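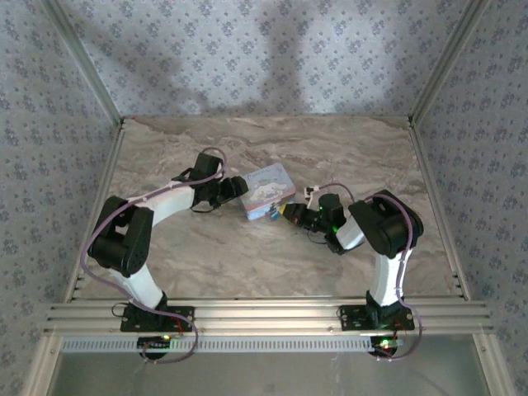 Gripper comparison, two-arm cell
Pre-run inspection checklist, with comments
Site: Pondilthorpe workshop, bench cell
Sheet covers: August

Fill in before the first run of the day and again after any change of fingers, servo or cable. Mark each line OK, Watch or Fail. A Fail stops the run. A Watch can go ahead but has to have a comment.

Arms are named left and right as seen from the overhead camera. Both carry black grippers on matching white links. The Piltutov fingers are on the left arm and the Omberg fingers on the right for this round. They swap over at the halfway point.

1. FRAME AND MOUNTING

1.1 Front rail seated and level – OK
1.2 Mounting plate bolts, left arm – OK
1.3 Mounting plate bolts, right arm – Watch
Comment: One bolt took a quarter turn before it came up tight. Marked with paint pen. If the mark has moved at the next check, take the plate off and look at the nut in the rail groove.
1.4 Side frame members and corner posts, no movement by hand – OK
1.5 Clear panel at the front, no cracks or loose edges – OK
Comment: Do not rest tools on it. There is a scratch from last month which is not a fault.

2. POWER AND INDICATORS

2.1 Supply off, leads checked for wear – OK
2.2 Supply on, green light showing beside the motor housing under each arm – OK
2.3 Green lights at the right wrist and gripper – OK
Comment: The old sheet only asked for the lights below the rail. Line added so that the wrist ones get looked at too.
2.4 Red and black wires clear of the motor housings – Watch
Comment: Short enough that they should not catch, but there is no clip on either side. Two clips requested.
2.5 Stop button cuts both arms – OK
Comment: Tested with both arms holding position. The arms drop when power goes, so keep a hand under the forearm or park them low first.

3. CABLES

3.1 Purple cable, left arm, free through full travel – Watch
Comment: It loops over the elbow and curls under the rail. At full reach the loop pulls close to the elbow servo. Left as it is for now. Shortening it would put strain on the wrist plug.
3.2 Purple cable, right arm, free through full travel – OK
3.3 White clip above right wrist holding the wiring – OK
3.4 Plugs pushed fully home, both wrists – OK

4. JOINTS AND SERVOS

4.1 Base, elbow and wrist turn smoothly by hand, power off – OK
4.2 Screws on outer face of elbow servos – OK
4.3 Play at wrist, left – OK
4.4 Play at wrist, right – Watch
Comment: Slightly more than the left. It was there before the Omberg fingers went on, so do not put it down to them. Both sets of fingers will spend half the round on this arm, which should even it out.
4.5 Servo temperature after warm-up – OK
Comment: Read with the hand-held probe, the same spot on each block. The left elbow runs warmer on long sessions. Let it rest if it passes 58 °C.

5. GRIPPERS

5.1 Fingers fitted square and tight – OK
5.2 Fingers close evenly, no gap at the tips – OK
Comment: Checked with a strip of paper on both. The Piltutov pair lets go of the paper a little sooner when pulled sideways. No difference on a straight pull.
5.3 Finger faces clean – Fail, then OK
Comment: Grease on one right-hand finger from the wrist work. Wiped and left to dry, then the paper check repeated. Please clean fingers after any job on the wrist, even a short one.
5.4 Closing limit set the same for both arms – OK
5.5 Cycle count written down – OK
Comment: Left gripper 3,043. Right gripper is just under that. Fingers are due for changing at 3,500 whatever they look like.

6. CONTROLLER

6.1 Lyimo controller starts without errors – OK
6.2 Both arms found and named correctly – OK
Comment: Wave one arm at a time and look at the screen. The names swapped over once after the leads were unplugged, and the morning's results had to be thrown out.
6.3 Home position matches the saved one – OK
6.4 Speed limit on – OK
6.5 Log file opened, finger type and arm written at the top – Watch
Comment: Done, but the finger type was typed in by hand and spelt two different ways. Use the list in the menu.

7. WORK AREA AND TEST OBJECTS

7.1 Floor panel flat and fixed, wiped down – OK
Comment: The marbled pattern stays for this round. Some of the darker veins confuse the edge finder near the back, so keep starting positions towards the middle.
7.2 Patterned walls flat, no lifting at the corners – OK
7.3 Lighting as set for the round – Watch
Comment: There is a soft shadow down the middle of the back wall. It does not reach the objects enough to matter but the lamps should not be moved until the swap is done, or the two halves will not compare.
7.4 Tin box, no dents, lid on – OK
Comment: Pale blue lid with the cartoon puppy. It goes down at an angle, near the centre. Putting it square to the rail makes it too easy for both grippers.
7.5 Small yellow object in place at the lower right corner of the tin – OK
Comment: The right arm goes for this while the left comes in beside the tin. Watch the first approach at low speed, as the fingers come close to the side of the tin.
7.6 Nothing in reach of either arm apart from test objects – OK

8. FIRST RUN

8.1 Slow run, left arm only – OK
8.2 Slow run, right arm only – OK
8.3 Slow run, both arms, grippers facing – OK
Comment: Clearance between the tips is fine at the tin. Stop at once if either elbow swings towards a side wall.
8.4 Full speed, 7 picks each – Watch
Comment: All completed. The Omberg fingers slid a little on the tin lid twice and recovered. Too few picks to say anything about which is better, so please leave opinions out of the log until the swap is done.

OPEN ITEMS

Clips for wires below the rail, both arms – requested
Paint mark on right mounting plate bolt – look at next check
Left cable loop at full reach – photograph at next check
Spelling of finger types in the log – correct the first file by hand

Result: cleared to run, with the Watch items above. Next full check at the finger swap.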